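Search the help pages Search Clear

Two arms, one bottle – grip lets go when the second arm starts moving

Posted by Granedov, Sunday, May
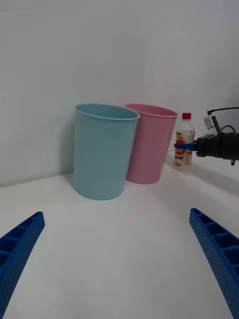

My setup and the fault

Two arms share one white table, and I'm completely hooked on getting them to tidy up together! One arm takes the bottle round its middle, the other is meant to fetch the blue cup and then the pink one. The trouble is that the holding arm drops its grip as soon as the other one sets off. It did it 12 times out of 15 last night. No error, no beep, the blue fingers just relax. With the second arm switched off it will hold on for ages. Both run from the same supply. What should I look at first?

danladi_bench

Lovely project! My money is on the power. When one arm sets off it pulls a big gulp of current, the voltage dips, and the finger motor on the other one resets without telling you. I had the very same thing and lost a week to it. Put a meter on the supply while both arms move – if it sags, give each arm its own supply and join only the grounds. Unplug everything before you touch the wiring, and keep your hands out from between the arms while testing. Mine woke up again at full speed after a reset, so I now have a stop button within reach. Do the tests with an empty bottle too.

Drostwood

had this, was the cable. wiggle it where it loops over the top

Gondness

Check your timeout as well. My gripper lets go if it hears nothing for 1000 milliseconds, and starting the second arm held up the messages for longer than that. I put each arm in its own program and set the grip force to 80 per cent, and it's been brilliant ever since. Do log the voltage first though, it only takes a minute and it rules out a lot.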